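Chapter 6
Where Does the Time Go? Planning a Small Kitchen's Day

When I took my first catering job I thought the hard part would be the cooking. I could make a decent soup, I could bake, and I'd fed 18 cousins at a wedding without anyone going hungry. Then Zübeyde Yazıcı put me on the early shift at Işık, her café, and by ten o'clock I was so far behind that she sent me outside to breathe.

I hadn't cooked anything badly. I'd just done it all in the wrong order - onions chopped before the stock was on, the oven lit an hour after I needed it, trays of pastry waiting in a queue. Zübeyde had a sheet of paper taped inside a cupboard door with the whole morning on it, worked backwards from the moment she opened. I must have walked past it a dozen times!

In this chapter we'll build a sheet like hers. You'll need a pencil (please, a pencil), a menu and a rough idea of how long you take over ordinary jobs. Most of us guess far too low. My friend Duygu Soylu swore she could prep a lunch service in 48 minutes, and when we timed her it took 60, with the washing-up still to do.

We'll start with jobs that look after themselves, such as proving dough or simmering beans, and then fit the hands-on work into the gaps. Have a go at the first plan before you read my version of it, and keep your crossings-out, as we'll come back to them in Chapter 7. 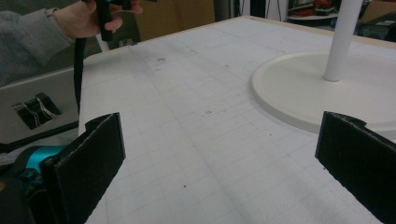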